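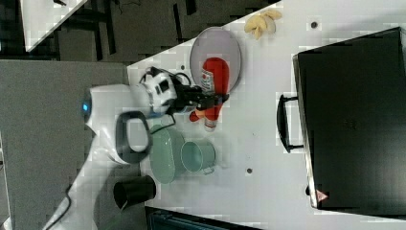 Polling place inspection: Salameh Road Hall, Letumar ward

Completed by Abla Matar, presiding officer, between 5.40 am and opening. Comments are mine and may be read by anyone at the returning office with the patience.

1. Front door unlocked and wedged
Yes, at the second key. The bunch we were issued has 17 keys on it and no labels. Please label the front door one before the next poll, even if the other sixteen have to stay a mystery.

2. Step-free route open
Pass, with a grumble. The ramp is sound and the handrail is firm, but the side door it leads to opens outwards, straight at whoever has just come up the ramp. Door held back with a hook for the day. I have asked for this to be changed at every election since I started.

3. Signs up and readable from the road
Pass. Three on the railings, one at the turning. The arrow at the turning had been tied on pointing towards the Brasmont garage, where I am told they were very polite about it. Now turned round.

4. Ballot box shown empty and sealed
Pass. Shown to the poll clerks and to the one agent who was awake. Seal number entered in the book and read back.

5. Ballot papers checked against the delivery note
Pass. Delivery note says 396 and so do we, after a second go. First go disagreed, owing to two papers stuck together at the corner.

6. Register
Correct ward, correct pages, 243 names on our half. Last year we were sent the other half and spent a lively quarter of an hour on the phone. 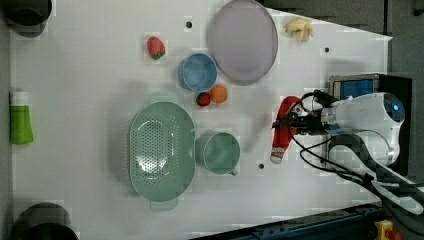

7. Polling booths
Three Dudico folding booths, all standing. The left-hand one leans if you write with any conviction, so it has gone against the wall. Check the shelf height on the low booth before you sign for it, and check the pencils are tied on with enough string to reach the whole paper. Ours were not. While you are at it, the papers are pale green this time and the tendered ones are pink, and if you struggle to tell pale green from white under hall lighting, hold one up to something you're sure of, like the cup to the right of the green colander. The clerks now have a sheet of each taped to the desk.

8. Trailing cables
Fail, then pass. The desk lamp lead ran across the way in at ankle height. Moved the desk instead of the voters. Taped down where it still crosses the floor.

9. Fire exits clear
Pass after shifting nearly all of the stacking chairs. They had been put neatly in front of the door marked Keep Clear, underneath the notice.

10. Heating and lighting
Lighting good, except over booth two, where the tube flickers. Reported. Heating is either off or tropical, and we have gone with off. Clerks advised to keep their coats.

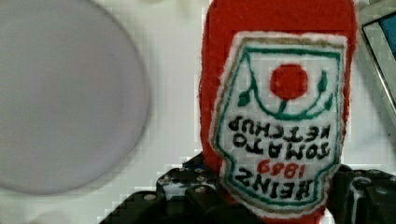

11. Campaign material
None inside. One poster on the lamp post opposite, which is outside our boundary and therefore someone else's headache. One clerk asked to take off a rosette she had forgotten was on her scarf. She took it well.

12. First aid kit and accident book
Kit in date, apart from the eye wash. Replacement requested. Accident book present, last entry concerns a trestle table and a thumb. Same trestle table is in use today. Treat with respect.

13. Phone contact with the returning office
Pass, provided you stand by the window. Tested at 6.45 am.

Outstanding for follow-up: side door, light tube over booth two, eye wash, key labels.

Opened at 7 am. First voter was already waiting and told us we were late by his watch.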